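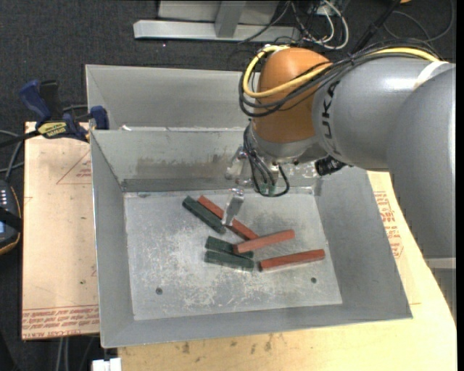 ttanner replied:
Sort them by color before you do anything else. I know you said you wanted them by length, but three green and three red in one bin with nothing between them is how mine started, and I had a drawer full of mixed stock within a month.

Posted in: Storage and Sorting
Thread: Small block stock, metal bins or wood trays?
November 2018

clirnstead_chu wrote:
Okay, but the color doesn't matter for what I do. I make stacking sets and the painted blocks all get used up together. My question was about the bin. The gray metal ones have sloping sides, so everything slides down to the flat part and I can get my hand in. The floor is scratched all over and has two small holes in it, and there is a brown stain on the back wall that won't scrub off. I'm wondering if the scratches will mark the paint.

Chutima Yimyam

benchdog16 wrote:
Scratches in the metal won't hurt you unless there is a raised burr. Run an old nylon stocking over the floor. If it snags, sand that spot with 320 and wipe it out.

What will hurt you is paint that hasn't cured. Dark green was the worst for me. It felt dry after a day and still stuck to the red ones when I left them touching over a weekend in July.

ttanner wrote:
Agree on the curing. Disagree on the bin. I would not put finished blocks in bare metal at all. Every time you pull the bin off the shelf they slide and knock corners. Slender blocks are worse than cubes for this because they pivot and hit end first.

I went to wood trays from Draltex, the shallow kind with 5 slots. They take up more shelf but I haven't touched up a corner since.

Theresia

halfinch_ray wrote:
The Draltex trays are fine if you have the shelf space. I don't. My shop is the back half of a garage in Toledo and was built in 1924, so it is narrow. I have 16 metal bins on one wall and I would need twice the wall for trays.

Put a liner in. Cork, felt, shelf paper, whatever you have. Cut it to the flat part only and leave the slopes bare.

clirnstead_chu wrote:
Would felt hold dust? I sand in the same room.

halfinch_ray wrote:
Yes, some. I pull mine out and shake it every couple of weeks. Cork holds less but it crumbles at the edges.

benchdog16 wrote:
Don't use felt in a room where you sand. The dust gets down in it and then you have a very fine abrasive pad under your paint. Rubber drawer mat, the flat kind with no holes. Wash it in the sink.

ttanner wrote:
Careful with rubber on fresh paint. Some of it leaves a dull patch. I lost a set of 4 that way and had to strip them back to wood. Test it with one block you don't care about and leave it a week.

benchdog16 wrote:
Never had that happen, but I use oil paint and let it go two weeks first. What are you using, Theresia?

ttanner wrote:
Water-based enamel, the Bunis one. It stays soft longer than the can says.

halfinch_ray wrote:
That would do it. I don't think you can blame the mat for that.

ttanner wrote:
I can blame both.

clirnstead_chu wrote:
Mine is water-based too, not Bunis. I'll try a piece of cork first – I have some left over from a notice board – and leave a single block on a rubber scrap to see what it does.

What about the holes in the floor? They are too small for a block to go through. Should I plug them?

benchdog16 wrote:
Leave them. They let the grit out if you tap the bin, and you can run a screw through if you ever want to fix it down to a bench. If you line it, punch the liner to match.

halfinch_ray wrote:
Same. As for the stain, if it is rust it will feel rough and leave color on a damp white rag. If it comes up clean it is probably old glue or varnish and you can forget about it. If it's rust, a green pad and some paste wax.

clirnstead_chu wrote:
Rag came up clean. Leaving it alone.

Cork is cut and in. It moves a bit when I tip the bin, so I put double-sided tape under two corners. I'll post again when the test block has had its week.

ttanner wrote:
Check the underside of the block too, and look at it next to a window. The dull patch is hard to see under a shop light.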